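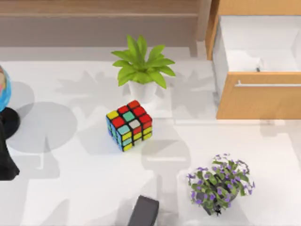 Can any machine you can buy today put away the stuff on a table?

Depends on the table, but for a normal messy one we're still waiting.

gearmutt40
Disagree! The Betix arm at our shop sorts parts all day (two bins, sure, but still).

Samcombe_Sue
Same bins every time though? My kitchen changes hourly lol

gearmutt40
ok fair, it hates when I move a bin

fukent_fan
I'd pay $3,566 for one that just closes drawers. My kids never will.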